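Can a robot pack up a room yet, or do I have to do it myself?

Asked by Duygu Kozan
Filed under: Home, Robots and Automation
Answers: 3

I have to be out of my apartment at the end of November and I have reached the stage of moving where you stand in a doorway holding one sock. Every week my feed shows me another video of a machine folding a towel. My mother sends them too, with no comment, which I take as a comment.

So this is half a complaint and half a serious question. Is there anything I can rent, borrow or buy that will take the loose junk off a bed or a dresser and put it in a box? I don't need it to carry the box. I don't need it to be fast. I would leave it running all of Tuesday while I'm at work and be thrilled with one full box when I got home at six.

My building's elevator works, the floors are flat, there is no dog. The stuff is jars, remotes, tape, chargers, medicine bottles, that category. I've already looked at robot vacuums with an arm on top. The reviews seem to be mainly about socks, and I've dealt with the sock.

Budget is flexible, in the sense that I don't have one. Also please don't tell me to hire movers. I got a quote from Brodirent and I'm still sitting down.

Answer 1 (accepted)
by Annelore Ackermann

No. Do it yourself, sorry. But the no is an interesting one, so here goes.

I worked four years in a returns warehouse for a company called Sunis, and for two of those years we had a picking arm on the line made by an outfit named Reuter. You'd think returns would be the perfect robot job. Stuff comes in, stuff goes in a bin. And for sealed cartons it was fine. Give it a square box with flat sides, lying on a gray belt under a fixed lamp, and it would go all night without asking for a break or talking about its divorce.

Then somebody would return a bottle. A bottle on its side is a bad object. It rolls when you touch it, the cap end and the bottom end weigh different amounts, and if you squeeze where the label is loose you are now holding a label. We had a rule that anything round went to the human station, and the human station was me. On a decent night the arm did 200 cartons between faults. In the weeks when we tried it on mixed goods it managed 40, and I spent the shift fishing things out from under the belt with a broom handle.

Now move that to your bedroom. There's no belt. The surface is soft, so when the gripper presses down next to a jar, the jar leans toward it. The sheet may have a print on it, so the camera has to work out which flower is a flower and which is an earring. The window is behind everything and half the picture is glare. And every object wants a different hold: you pinch a remote by its sides, you take a jar around the lid, and a roll of tape you hook through the middle without thinking about it.

Then comes the part people forget to put in the videos, which is the box. Dropping things into a box is easy. Packing a box means deciding that the big jar goes in first and the carton goes flat along the wall and the little case goes in the gap. A person does this while on the phone. Our arm did not pack. It released things from above. We called it "making soup."

Typical bedroom job:

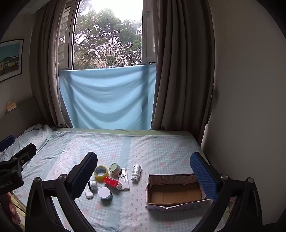
Tape, jars, remote, bottle, one red carton. Box still empty.

You or I would have that lot put away before the kettle boiled. For a machine that's a tipped jar, a carton lying partly on top of a remote, and a larger jar standing up by itself near the front, all on bedding. The carton on the remote would have stopped our line cold. Pull the remote first and the carton goes wherever it likes. Lift the carton first and you're fine, but somebody has to know that, and the Reuter did not know that.

I'm not a pessimist about it. The research arms do manage this sort of thing now, sometimes, in one room, with the person who trained them standing close by. Ask again in a few years. In the meantime, get the heavy things in the bottom and don't fill a box past what you can lift. And tape the bottom of the box before you start. I mention it from experience.

One practical thing: put a tray or a big cutting board on the bed and sort on that. Same reason the robot would like it. Things stop rolling into the dip where your knee is.

Answer 2
by boxfort44

Disagree with the above, it's completely doable. I have seen a Dostix arm do 120 items in one go at a trade show and it didn't drop anything. Technology has moved on since whenever that warehouse was.

You just need the arm, the stand, a depth camera, a laptop with a proper graphics card and somebody who knows how to set it up. Then you place the items in front of it one at a time, all facing the same way.

Comment by Duygu Kozan: If I'm placing the items one at a time, could I not place them in the box?

Comment by boxfort44: You could but then it's not automated

Comment by Annelore Ackermann: What were the 120 items?

Comment by boxfort44: Identical blocks. But it was very smooth

Answer 3
by mothball

Late-night suggestion: pillowcases. Sweep everything off the bed into a pillowcase, knot it, write ROOM on it with a marker. Put the pillowcase in the box. I've moved five times this way and only lost one thermometer.

This is also making soup, I realize. But it's soup you can carry, and it doesn't need a laptop. Don't do it with anything that has a lid you don't trust.

Comment by Duygu Kozan: Accepting Annelore's answer because it's right and doing mothball's because it's Tuesday night already and I have work tomorrow. Bedroom is finished except for the bed. If anyone knows of a robot that takes apart a bed frame with one stripped bolt, I'll start a new question.

Comment by mothball: Rubber band between the screwdriver and the bolt head. Works on mine, if yours is the screwdriver kind. If it's the hex kind I have nothing for you

Comment by Duygu Kozan: It's the hex kind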